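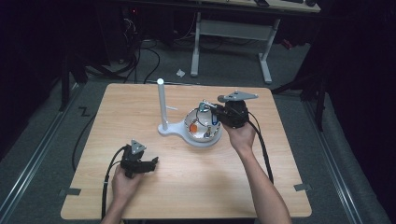 Bowl task, two hand-held grippers, right one over the bowl.

Perception + control sync, Tuesday, 2 pm
Present: Chia-hao Sin, Aisyah Hutapea, Kamarul Rahman, Azlan Mangundap (notes)
Apologies: Puspita Wattimena

1. Last minutes
Ok. Timestamp fix still open, see 3.

2. Bowl task data
361 episodes in, 14 rejected by the checker. Aisyah went thru the rejects by hand, most are pose jumps when the gripper gets close to the bowl. Tracker loses it, snaps back a few frames later. Checker is right to flag these. Kamarul wants to interpolate short gaps, Chia-hao against it for anything near contact. Agreed: interpolate only in free motion, drop the rest.
Small items against the rim are bad for segmentation, mask merges them with the bowl. White post on the stand sometimes gets labeled as bowl too. Aisyah to add a stand class and retrain.

3. Timestamps
Left and right streams drift apart on long episodes. Kamarul thinks its the logger buffering, not the clocks. Jereo branch writes the stamp at capture instead of on flush. Needs a test on a full length episode before merge. Chia-hao asked if old data can be repaired, Kamarul says maybe, no promises.

4. Planner
Listau still plans each arm seperately and then checks for collision, so it stalls when both want the space over the bowl. Chia-hao has a joint version, 5 times slower. OK offline, no good for replay. Try caching the bowl approach first.
Long talk about whether the left arm should just hold position as default. Not settled.

5. Tooling
Episode viewer crashes if a stream is missing. Azlan has a patch, needs review.
Config files: everyone please stop editing the shared one directly.

Actions
Aisyah - stand class, retrain
Kamarul - test Jereo branch, long episode
Chia-hao - caching in Listau, numbers to Puspita
Azlan - viewer patch up for review

AOB: none. Closed 2:50.
Next: same time next Tuesday, Puspita to chair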